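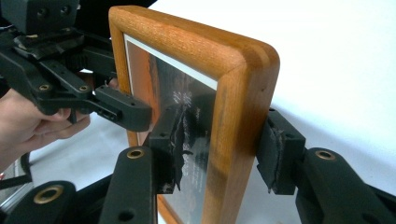
One gripper on, one gripper still considering its options.

The Grerka Home Demonstration Kit cost $2,719, and for that Safta Bratu got two grippers, two cables, and a booklet that began, "Congratulations on your new colleague."

"It means the robot," said Radu Onu, who had read ahead.

"Where is the robot?"

"That's the second payment."

She had agreed to review it for Gorkeo, a magazine that had once sent her to spend a night inside a heated tent. The arrangement was simple. She would do a household chore with the grippers, over and over, and Grerka would feed the recordings to a machine in another state, which would learn to do the chore as she did. The brochure called this passing on your touch. Safta had broken both of her mother's good lamps and felt the machine should be warned.

The chore assigned to reviewers was Frame, Small, Upright. Thirty takes.

"Thirty," she said.

"Thirty good ones," said Radu.

The first take went badly. She pinched the frame by one side and it turned its back on her like a cat. On the next she got the pads on both rails, squeezed with great tenderness, and lifted nothing at all. Her own hands, which had been picking things up without supervision for decades, hung behind the grippers feeling overqualified.

"Think about your thumbs," Radu read aloud.

"I've never thought about my thumbs."

"Then don't think about your thumbs. It says that on the next page."

By mid-afternoon she had a style. She came in low from the left, waited, and brought the right one around to meet it, the way you'd move a sofa with somebody you were no longer married to. The frame stood. It stayed standing. Radu wrote something down and wouldn't show her. 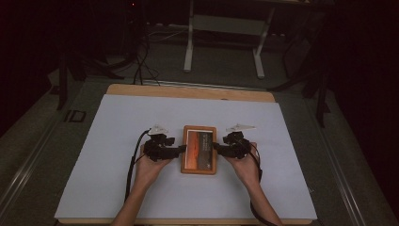
Both sides held. The sunset, if it is a sunset, is upright.

At four the phone rang. It was Wayne Gill, from Grerka customer success, a title Safta had assumed was a joke in the booklet.

"We're loving your data," he said. "Quick thing. There's a pause."

"What pause?"

"Right before you close the second gripper. You sort of — wait. Every take. The model's picking it up."

"I'm making sure I've got it."

"Sure. It's just that our units have started waiting too. We had one in the Iordache building wait eleven minutes in front of a toaster."

Safta looked at the frame. It did not look like something that could hold up a toaster.

"Elsie Sutcliffe's takes are very brisk," Wayne offered. "She's our other reviewer. She's a retired dealer. Cards."

"So use Elsie's."

"We did. They throw."

There was a silence on the line, the kind that in January, when the booklet was being written, must have seemed unlikely.

"Could you be a little quicker," Wayne said, "but keep the caring?"

She said she'd see what she could do, and hung up, and put her hands back through the cables. Radu turned to a clean page.

"Take one," he said.

"What happened to the others?"

"They had the pause in them."

She picked up the left gripper, then the right. The house had been standing since 1927 and had never, as far as she knew, been asked to hurry. She came in low from the left. She waited.

"Safta," said Radu.

"I'm making sure," she said.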